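I've been putting off writing about the dining room for weeks, mostly because I didn't want to admit how long it took me to choose a paint colour. Anyway, it's done, so let's get into it.

When we moved to Drinville the dining room was magnolia. All of it, ceiling too, and somebody had gone over the light switches while they were at it. I lived with it right through to May and then one Tuesday I came home with nine tester pots and a very bad attitude.

My first idea was green (everyone's first idea is green, I think) and I got as far as putting three of them on the chimney breast. They looked lovely at breakfast and like pond water by teatime. The room faces north, and the light in there is quite blue and flat, so anything cool just sulks. My friend Nayeli came round, stood in the doorway with her coat still on and said "brown". I laughed at her. Brown! My nan had a brown dining room and you couldn't find your peas in it.

But she was right, as she usually is, and annoyingly smug with it. A warm, slightly pinky brown does something really cosy in a gloomy room - it stops fighting the dark and lets the place be a bit snug. What it does need is one thing that's properly bright to wake it up, and for me that has to be yellow. Not mustard, I'm over mustard. Proper yellow.

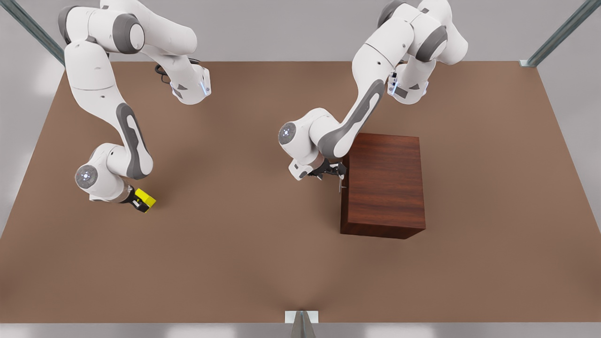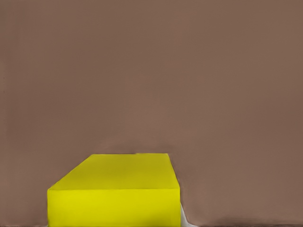 How much yellow do you need in a brown room?
Far less than you'd think, so start with one small thing, such as a cushion or a jug, and live with it for a week before you buy any more.

I didn't follow that myself, of course. I bought curtains, two lampshades and a rug, and it looked like a fairground. The curtains went back, the rug has gone upstairs and I've kept one lampshade, which sits on the sideboard and looks brilliant when it's lit.

The paint I settled on is called Castaño, in the flat finish, and it took two coats with a third behind the door where the magnolia kept grinning through. Do buy a decent roller. Mine shed fluff all over the first wall and I spent an evening picking it off with tweezers, listening to the radio and muttering.

Skirting boards next. I'm thinking the same brown, Nayeli is thinking cream, and we aren't discussing it until she's been fed.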